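Chapter 7
When the Planner Meets the Laundry

Up to this point the objects in this book have behaved like gentlemen. A block has six faces, a position and an orientation, and if you leave the room for coffee it will have the same six faces when you return. Six numbers told the planner everything it cared to know. Chapters 4 through 6 spent those six numbers freely, and you may have come away feeling that planning is a solved problem with a few bugs in it.

Enjoy the feeling. In this chapter we take up cloth.

We will work throughout with Prerkard, the small planning library you installed in Chapter 2, and with the Makori set, a collection of 2,470 recorded grasps on household fabrics. Of these, 185 are held back for testing. Please leave them held back. Every September a few students peek, report splendid results, and are then asked to run their code on a towel.

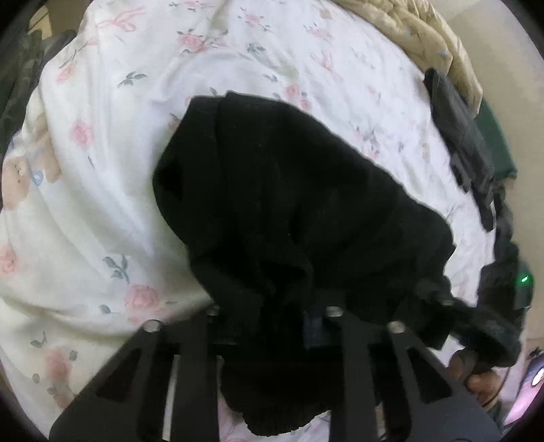
The first question for any planner is what to call the state. For a rigid part we wrote down a pose and went home early. For a garment, the usual first attempt is a mesh: choose a grid of points on the fabric, give each a position, and let the simulator worry about the rest. A grid of 36 by 36 gives 1,296 points, or 3,888 numbers, most of them hidden from the camera at any given moment. A black knit bunched between two fingers is a fair test of the idea. The ribbed hem hanging below the gripper is a landmark a program can use, while the folds in the middle are black on black and could belong to nearly any part of the garment. The mesh will assign them all coordinates anyway, with great confidence.

The second attempt, and the one we favor, is to stop asking where everything is. We keep only what the next action needs: an edge, a grasp point, a direction to pull. Section 7.2 builds this reduced state by hand. Section 7.3 hands the job to Zevosby, a learned detector that proposes edges and attaches a score to each. The score is useful once you have learned to distrust it, and the exercises provide ample opportunity.

Section 7.4 deals with replanning. Fabric slides, so a plan longer than 2 steps is mostly decoration, and we will check the state after every move.

Before going on, make sure you can still run the block-stacking program from Section 5.3. We are about to break it.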